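Can a machine do my folding yet, or am I dreaming?
Home & Small Shop Help > Laundry and Linens
Posted 2026-04-27

sudsy_in_clorkcombe

Okay, so I run a small wash-and-fold in Clorkcombe, two front rooms and a back room, and on a normal day we put 300 pieces through. Washing and drying is easy, the machines do that and I drink my coffee. The folding is what eats us alive! T-shirts mostly, kids' stuff, scrub tops, plus the towels from the gym next door. My sister-in-law keeps sending me clips of robots folding shirts and asking why I haven't bought one.

So is this real yet for a place my size? I'm not after a miracle. If it could do plain tees and towels and leave the fitted sheets to me (I have made my peace with fitted sheets) I'd be thrilled. I have $3,000 set aside for equipment, and I could stretch that for something really good. Also, would it be any use at home, or is that a totally different thing?

motham_mangle

lol no. Get a folding board. Next.

(Fine, slightly longer: I had a Lomik folder on trial in my old shop. You still had to clip every single shirt onto it by hand, and by the time it was clipped I could have folded it. Great on dress shirts, jammed on anything with a hood. Went back after the trial and I don't miss it.)

bench_and_basket

I think the answer above is a little harsh, but only a little. I spent a couple of years around this stuff before I went back to tailoring, so let me try to split it up, as people tend to lump everything together.

Feeder-type folders: you hand it a garment, it folds. These have been around forever in big laundries and they're good at what they do, which is the same item over and over. If your towels are all one size, a used towel folder might pay for itself. Ask for a demo with YOUR towels, not theirs, and bring a few that are a bit ratty.

Robot arms: this is what your sister-in-law is sending you. They can fold a tee now, really, I've watched it happen plenty of times and it still makes me grin. But check the clip for a little "4x" in the corner. The last setup I timed took 70 seconds on a shirt that started out flat, and longer from a heap. I fold a tee in a few seconds while thinking about dinner, and I bet you do too.

The fold itself isn't even the hard bit. Picking one shirt out of a pile and working out which end is up, that's where it goes wrong. Cloth never lands the same way twice. A hem curls under, a sleeve hides inside the body, and two fingertips have to find one edge and take hold of just that. 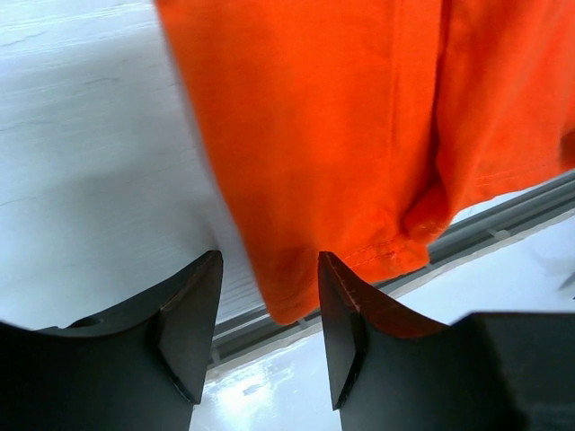
Can a robot tell if a shirt is inside out?
Sometimes, if it can get a look at the seams or the label, but it's still unreliable on plain tees and I'd keep doing that check by hand.

You asked about home use too. For home I'd say hang on to your money. Anything that sits in a bedroom has to cope with socks, bras, a cat, and somebody's wet swimsuit, and I haven't seen one do that without a person standing by. The Bandara people were talking about a countertop model for August, but I'd wait for regular owners to post before getting excited.

For the shop, with your budget, I'd get a second folding table at the right height for whoever's tallest, a stack of boards, and sort before the dryer so each load comes out as one kind of thing. We did that at the tailoring place and got through a 48-piece order before lunch with two of us chatting the whole time. Then look at towel folders secondhand if the gym contract sticks.

sudsy_in_clorkcombe

Thank you both, even the grumpy one! Never thought of sorting before the dryer. The gym towels come in two sizes, annoyingly, so I'm going to ask them if they'd switch to one. Will post again if I get a demo.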